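Home Products Guides Spares Contact

Brader Hand Kit: Set-up Guide
Section 4. Your first cloth session

By now you have unpacked the kit, charged what needs charging, and (we hope) had a cup of something while the headset downloaded its updates. If you skipped Section 3, please do go back and pair the hand with the headset first. It takes a few minutes, and everything below assumes the two already know each other.

This section walks you through your first recorded session with soft goods: small cloths, napkins, dish towels and the like. We start everyone on cloth, even customers who bought the kit for something quite different, and we get a fair number of letters asking why. Cloth is forgiving. You can drop it, squash it, pinch it in the wrong spot and throw the whole thing back down again, and all you lose is a take. Once your hand has settled into the weight of the tool you can move on to cups and boxes in Section 5, which are less patient with beginners.

Set aside a quiet part of the day for this if you can. Seon-mi Shin, who wrote the first edition of this guide and still answers a good share of the Sedbridge support mail, always tells new customers to make their first session a short one, and we have never had reason to change that advice.

4.1 Getting the work area ready

1. Choose a surface. A bed, a large table or a stretch of clean floor will all do nicely. You want to be able to reach the middle of it without leaning so far that your arm starts to shake.

2. Lay a plain sheet over it. Any single color is fine as long as it's different from the cloth you are going to pick up. Busy patterns, stripes and checks make the hand's position harder to follow, and a white sheet under strong ceiling lights can wash out the picture altogether. Pale green and pale gray have both served our customers well.

3. Smooth the sheet with your palms, but don't get the iron out. Small wrinkles are welcome! The recording software uses them as landmarks, and a sheet with a little life in it tracks better than one pulled drum-tight.

4. Check your light. The kit likes 300 lux or better at the surface. If you don't own a light meter, the headset will show a small lamp symbol in the corner of its menu when things are too dim. Draw the curtains if direct sun is falling across the sheet, and turn on every overhead light you plan to use before you start, then leave them alone until you finish.

5. Set the headset and the hand down on the sheet, on their sides, with the hand's fingers pointing away from anything they could catch on. Leave them there while you sort out the cable.

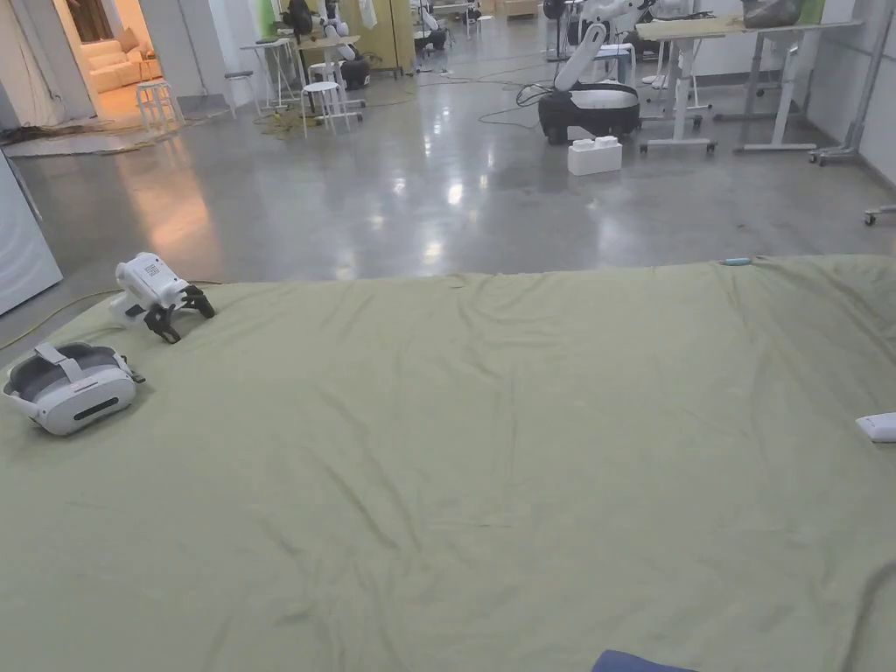 6. Run the cable to the hand along the outside edge of the sheet, never across the middle of it. The standard cable is 300 cm long. If that won't reach in your room, the Cedetti extension lead is the only one we have tested with the kit, and we would ask you to use one extension and no more.

7. Walk the route you expect to stand and step in. Do this without the headset on, please, and look down as you go. Move bags, shoes and stools out of the way, and gather up any loose cords that lie where your feet will be.

CAUTION: The cable is a trip hazard whenever the headset is on your face. If you share the room with other people or with moving equipment, have a second person stand by during recording, and switch off or park any machine that could come within arm's reach of you.

NOTE: If your surface is the floor, kneel on a folded towel. We mean this kindly. Quite a few of us learned it the hard way.

4.2 Checking the hand

You only need to do the full check the first time and after any change of fingers. On ordinary days a quick look will do.

1. Pick the hand up by its grip and let the fingers fall open on their own. Don't pull them apart.

2. Squeeze slowly until the tips meet, then let go. The movement should feel even all the way through, without any gritty or sticky spot. A new pair of fingers can be a touch stiff, and 13 slow squeezes is usually enough to loosen them up.

3. Look over the screws at the joints and near the tips. They take the small hex key clipped inside the lid of the case. Each one should be snug, which to us means that you stop turning when you feel resistance and do not give it one more for luck. Overtightened joints are behind most of the fingers sent back to us.

4. Wipe the printed marker on top of the body with a dry cloth. It must be flat, clean and free of fingerprints. If a corner has started to lift, replace the whole marker from the sheet in the spares envelope (see Section 9); please don't glue it down.

5. Wipe the lens too, using the gray cloth supplied and nothing from the kitchen drawer.

NOTE: The view from the hand camera is very wide, so straight things look bent, the room may seem to lean over, and there is a black ring around the picture. All of this is normal and you should leave the lens exactly as it is. The software straightens out what it needs later.

4.3 Putting on the headset

1. Loosen the strap, place the front against your face first, then bring the strap back over your head. Tighten it just enough that the headset stays put when you nod.

2. Open Brader Record from the menu and choose New session, then Soft goods.

3. Look slowly to the left, to the right, and down at the sheet. The edge of your work area will be drawn in as a thin line. If it's in the wrong place, choose Redraw and try again a little more slowly.

4. Hold the hand out in front of you with the marker facing up until you hear two tones. One tone followed by a buzz means the headset has lost sight of the marker, and nine times in ten the cure is to turn your wrist so that the top of the hand faces you.

4.4 Recording a pick-up

For this you want a single small cloth in a color that stands out. A blue one on a green sheet is our old favorite. Drop it onto the sheet from a little height so that it lands in whatever shape it likes, and resist the urge to tidy it.

1. Say "start" in your normal voice, or press the side button if you would prefer not to talk to a headset in company. Wait for the tone.

2. Bring the hand down toward the highest part of the cloth with the fingers open, one on each side of it. Go slower than feels natural.

3. Close the fingers until the fabric bunches up between them. You don't need to squeeze hard, and you don't need to catch the whole cloth. A good pinch of the middle is plenty, and if a corner stays spread out on the sheet, that is perfectly all right.

4. Lift the cloth a hand's width and hold it there while you count to three. Keep the camera's view of the fingertips as open as you can, with your free hand well out of the way.

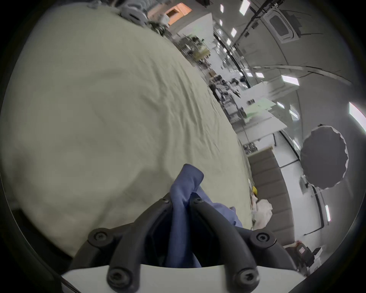

5. Lower the cloth to a different spot on the sheet, open the fingers all the way, and draw the hand straight up before you move it sideways. Moving sideways too early drags the cloth along and will usually cost you the take.

6. Say "stop" and wait for the tone again. You'll be shown three choices: Keep, Discard and Keep with a note. When in doubt, keep it and add a note.

7. Drop the cloth afresh and repeat. Try to come at it from a new side each time, and swap to your other hand after a while if you are comfortable doing so.

CAUTION: Stop at once if you feel dizzy, warm or queasy. Put the hand down, sit, and take the headset off with both hands. There is no penalty for a short session, and whatever you have kept so far is already saved.

4.5 How many takes, and what to do with them

People always want a number, so we'll tell you what we know. The sample library that ships with the kit holds 1,623 pick-ups of small cloths, recorded by our own staff on beds, tables and floors, and your takes are added to those when you train. You certainly don't need to match it on your own. A modest batch of careful takes from your own room will teach the Hodoroagă trainer more about your cloths and your light than a great heap of hurried ones.

When you are finished:

1. Choose End session and leave the headset switched on until the progress bar is full.

2. Unplug the cable at the hand first, holding the plug and not the cord, and coil it loosely.

3. Put the hand back in its case with the fingers closed. Headset on top, lens cover on, strap folded in.

4. If any take was marked with a yellow triangle, open it in the viewer and watch it through before you send it for training. Table 4-2 at the back of this guide lists what each warning means.

If the upload stalls, leave it overnight and look again in the morning before writing to us. If it's still stuck, send us the session name from the top of the summary page, along with the firmware version of the hand.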